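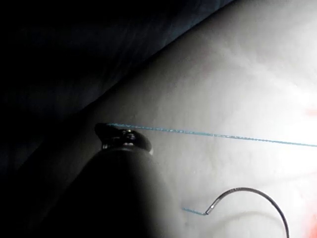 Postby README

Postby is a small add-on kit for practising stitches with robotic surgical instruments, and I've been living with it long enough to have opinions. It's made by Fulorska, it comes in a grey case with far too much foam, and what you get is a logging box, the cables, a viewer program and a folder of sample recordings. I'm mostly writing this for people deciding whether to take one on loan. The thing I wanted from it was a decent look at thread handling, and it does that well – with blue thread held tight from the jaws like this you can make out the twist in it, and the curved needle lying on the pale surface lower down is clear enough to see which way it bends. Bright surfaces do wash out towards white, so turn your lamp down before you start fiddling with the viewer settings (I did it the other way round and lost an afternoon).

Version: March 2024
Kept up by: Piret Laur, Pliltach
Status: in use, still a bit rough

What's in the folder

There are 1,098 short clips, all of stitching practice. Each clip has a notes file next to it with the same name. The notes are plain text and you can open them in anything. I've typed most of them myself, so expect the odd spelling mistake, and please tell me when you find one!

Setting up

Plug the box in first, then start the viewer. It takes about 10 minutes the first time, and after that it's quick. If the viewer opens to a blank window, close it and start again. Fulorska know about this one and say a fix is coming in September.

You'll need 2 free ports on your computer. A hub does work, but mine dropped clips every so often, so I've stopped using it. 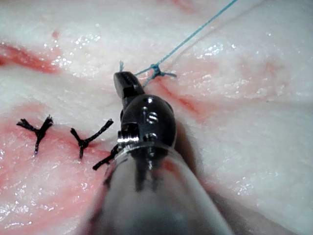 Once it's running, press Record, do your stitch, press Stop. The name box fills itself in and you can type over it. I'd put the thread colour in the name if you're using more than one, as the search only looks at names and ignores the notes completely. Daft, but there we are.

What I like and don't like

The playback is lovely. You can step through slowly, jump back, and put two clips side by side, and my trainees got the hang of it without any help from me. The older Nyitrai kit we had before could only play things straight through, and I don't miss it one bit.

The manual is poor. Half of it is about mounting brackets you don't get unless you pay extra, and the page on backing up is just wrong: it sends you to a menu that isn't there. Use Export, under File.
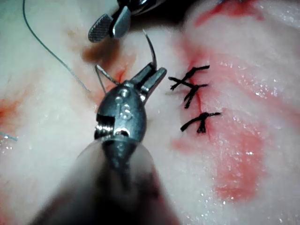 Exported clips are big, so keep an eye on your disk. I move mine off every week and leave only the last 5 sessions on the machine.

Using the clips

Teach with them, cut them up, put them in your slides, all fine by me. Please don't use them to score anybody. The notes were never checked by a second person and I wouldn't want a mark hanging on them.

Known problems

Clip names with an accent in them won't export.
The clock in the box drifts, so reset it before each session.
Side by side view forgets its volume setting.

Found something else? Write to me at Pliltach with the clip name and what you were doing when it went wrong.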